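Workshop Tips: Getting Household Chores Into Software Without Losing Your Evenings

Filed under: bench arms, control and planning
Last updated March 19, 2026

I have been keeping these tips on scraps of paper taped inside a cupboard door, and the door no longer closes, so I am finally typing them up. They are for anyone with a pair of small arms on a tabletop who would like the software side to be a bit less of a mystery. Most of my examples are kitchen and laundry chores, since those are what I care about, and I use Gredevex for the motion planning and Skumell for logging and playback. If you use something else, the menus will be different but the headaches are the same, I promise.

Start with the clock, before anything else

If your pictures and your joint readings are stamped by two different computers, sort that out first. I once spent a whole December tuning a controller that had nothing wrong with it. The camera computer was running 342 milliseconds behind the arm computer, so every grasp looked late, and I kept making the arm hurry to fix it. Pick one clock, have everything read from it, and write the offset into the log header at the start of every run. Then check it again at the end of the run, as clocks do wander.

Keep your loops apart

My joint control runs at its own steady pace and doesn't wait for anybody. The camera side is slower, and the planner is slower still, and that is fine! What you want to avoid is the fast loop sitting there waiting for a picture. Let it take the newest target it has, and if the target is too old, let it ease to a stop. I set "too old" at 256 milliseconds and have been happy with it. Yours may need to be shorter if your arms move faster than mine do.

Label the chore, then the object

When I started out I named my logs after objects: bowl, cup, cloth. Six weeks later I couldn't find a thing. Now the chore comes first and the object second, so it's "pass-bowl" or "lift-cloth," followed by which arm did the work. It sounds fussy (it is fussy) but when you want to look at every handoff you have ever recorded, you type four letters and there they are.

Treat dishes and cloth as two separate jobs

A bowl keeps its shape, so you can plan both hands around it ahead of time. Cloth changes shape the moment you touch it, and whatever your planner believed about it a second ago is only a rough memory. I keep two sets of settings, one for each, and I switch between them by hand. I tried having the software choose for me and it chose badly often enough that I went back to a plain drop-down menu.
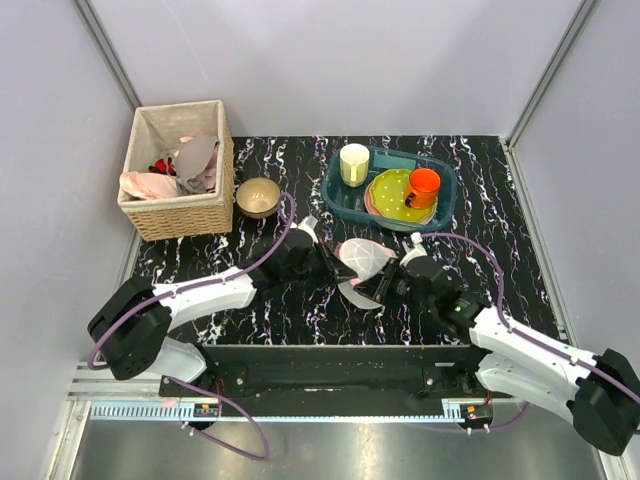 Marbled tabletop, two kinds of handling: a bowl between two grippers, and a pinched fold of white fabric.
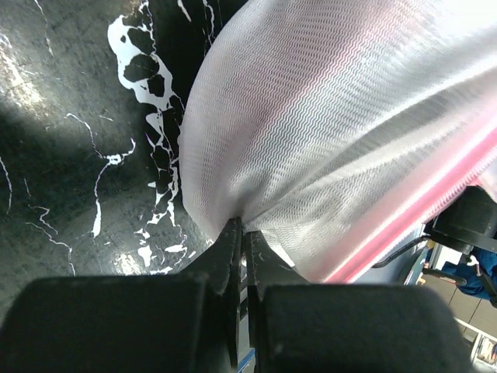
How do I tell whether a failed grasp is the camera's fault or the planner's?

Replay the log with the saved object position fed straight to the planner, and leave the camera side switched off. If the plan still comes out wrong, the trouble is in the planner or its settings. If the plan comes out right, compare the saved position with what the camera side reported during the run, and you will usually find the two disagree.

For bowls and other rigid things held by two arms

Give one arm the job of leading and let the other one follow. If both arms are told to hold position stiffly, any small error in your calibration turns into a squeeze or a tug on the dish. I loosen the follower quite a lot, more than feels right at first, and only along the line between the two grippers. Up and down stays firm. In Gredevex you will find this under the Chrysikopoulos page, which is a long name for what amounts to six sliders, and I would move them one at a time and save after each.

Clear and see-through dishes deserve a word of their own. Depth readings on them can be full of holes, and a planner will happily send an arm through a hole. I fill in the shape from a stored model of the dish and mark that area as solid until the job is done.

For cloth

Plan in short steps. I let the software commit to two inches of travel, look again, and then commit to two more. Longer plans look lovely on the screen and then the fold has moved. Also, use the gripper's closing width as a signal. If the fingers shut as far as they do on empty air, mark the grasp as missed and back off. Thin fabric makes this tricky, so close on nothing a few times at the start of the session and save that reading for comparison.

Patterned surfaces can be a bother too. A pale fabric over a dark top with pale veins will have your cloth finder picking out bits of table. Save a picture of the bare top under the same lights and give it to the finder as a reference, and take a new one whenever you change a bulb.

Keep your bad runs

My Skumell folder holds 3967 runs at the moment, and the messy ones have been more use to me than the tidy ones. Tag them with a plain sentence about what you noticed while it is fresh. "Follower too stiff, bowl tipped toward me" will mean something to you next winter, while "fail 3" surely won't.

Test the stop every single session

The little Ustness script I use sends a stop command partway through a slow move and checks that both arms have settled. It takes 60 seconds. I run it before I put anything breakable on the table, and again after any update to the software, even a small one - and that includes the updates that claim they only changed the colors of the buttons.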